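Features > Home & Garden > Living With Flowers

The Long Afterlife of the Silk Hydrangea
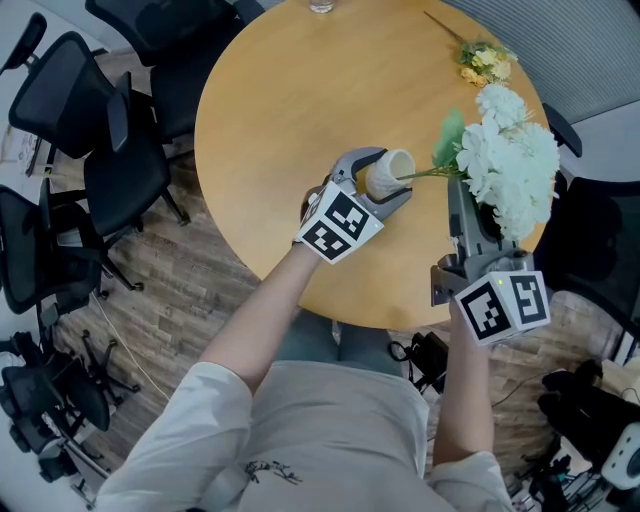
For most of the past century, artificial flowers occupied an uncertain place in the American home. They were bought for cemeteries, for church halls and for windowsills that received no sun. Guests did not remark on them, and hosts did not draw attention to them. In the past few years that reserve has weakened, and the trade that supplies them has had to reconsider what its customers want.

Annunziata Sala has watched the change from the second floor of the Parisi building, where she has directed the flower workroom for most of her career. Parisi began as a maker of hat trimmings. When hats fell out of daily use, the firm kept its cutting dies and its dye recipes and turned to stems for the house. The dies are still there, 700 of them, stored on open shelves and labeled in several hands. One drawer is marked only "difficult roses."

"People used to ask us for flowers that would never need attention," Ms. Sala said. "Now they ask whether the petals have the right amount of damage."

The observation is a serious one. A fresh hydrangea is seldom uniform. Its outer florets open first and tire first, and the white varieties pass through cream and pale green before they brown. An older generation of artificial blooms ignored this. Each floret was stamped from the same die and dyed in the same bath, and the finished head had the even surface of a bath sponge. Parisi's current hydrangea uses 116 florets cut from 4 dies, and the dyeing is done by hand in small lots so that no two lots agree completely.

Such work is slow, and it is priced accordingly. A single stem from the workroom sells for $60, a figure that Ms. Sala defends without apology. Less costly versions are available everywhere, and she does not speak ill of them. Her own kitchen, she admits, has a supermarket fern.

Competition has come from an unexpected quarter. Brirnow, a younger company that started in window displays, sells its flowers loose and by season, and withdraws each collection when the season ends. Spring branches are offered from February. By early summer they are gone from the catalog, and customers are encouraged to pack them away until the following year. The firm holds that an arrangement left out permanently ceases to be seen at all, and that the remedy is to treat it as one would treat a holiday wreath.

There is support for this view among people who arrange flowers for a living. The usual advice is to rotate artificial stems every few weeks, to keep the number small, and to choose a container with some character of its own. Low vessels with narrow mouths are favored, as they hold the stems firmly and conceal the wire. Stems should be bent before they are placed. Most arrive perfectly straight from the box, and a straight stem is the surest sign of its origin.

Dust remains the great enemy. Fabric petals collect it along their cut edges, where it turns a white flower gray so gradually that the household does not notice. A soft brush and a hair dryer on its cool setting will answer for most homes. Washing is a risk with older pieces, particularly those colored with water-based dyes -- and Ms. Sala has received more than one parcel containing a pink stain and a letter of regret.

The question of light is less often raised. Artificial flowers are commonly put in dark corners on the theory that they do not mind, and there they look their worst. They benefit from the same north window a living plant would be glad of, provided that direct sun is kept off the dye.

What becomes of them in the end is a harder matter. Silk and cotton will break down, but wire cores and polyester petals will not, and few local programs accept them. Parisi has begun taking back its own stems for repair. The first returns included a spray of lilac older than anyone in the workroom. It needed new leaves and a replacement wire, and was mailed back to its owner with the original tag.

Reader Comments (3)

dahlia_row: My mother's silk peonies outlasted two sofas. I never once thought to bend the stems. Did it last night and they look much better.

K. in Duluth: $60 for one stem is a lot of money. I can buy fresh all summer for that.

oldporch: Cool setting on the hair dryer, please take this seriously. I melted a poppy.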